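Workshop notebook, Stavdale
7 August 2022

Sunday, so the building is quiet and I can finally write down the state of the small enclosures. I repeat some things from the February entry, please excuse me, but I could not find all of it again myself.

The question is still the lid. The box closes with one screw in each corner, and we want to open and close it many times without destroying the holes. The Kovance boxes have plastic threads. In February I wrote that they are good enough. I now think I was too optimistic. After 80 openings on my test box, two corners do not hold any more. The screw turns and turns and never becomes tight. The other two are still fine, and I don't understand why, as I opened all four in the same way, with the same driver.

What I tried this week:

Shorter screws. No improvement, the thread is damaged at the top first.

A drop of glue in the bad hole, left overnight, then the screw again. It holds, but it is not nice work and I would not give such a box to a colleague.

Brass inserts from Trekis. This is the best so far. They go in with the soldering iron, slowly, and the iron must stand very straight. My first one is crooked and the lid does not sit flat on that corner. The next three are good. I would like to reach 1,000 openings with them before I say anything more, but it will take a long time by hand.

About the order of work on the table. Box in the middle, board beside it, and please keep the board out of the box until the lid has been tried once empty. I have already pressed a lid on a board that was not seated, and the pins were bent.
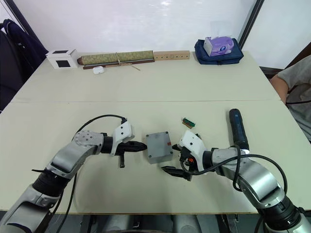 Supplies: there are enough screws, but the inserts are almost finished. Trekis sells them in a bag of 2,010 pieces, a strange number, and too many for us. I will ask Tănase if they want to share one bag. If they say no, I will look for a smaller seller.

Still open:
- the crooked insert, can it be heated and moved, or is the box lost?
- a small cup for the screws, they roll
- write on the bottom of each box how many times it was opened
- tip for the iron, the old one is too wide for the corners

Tomorrow I start with the cup, it is the easiest.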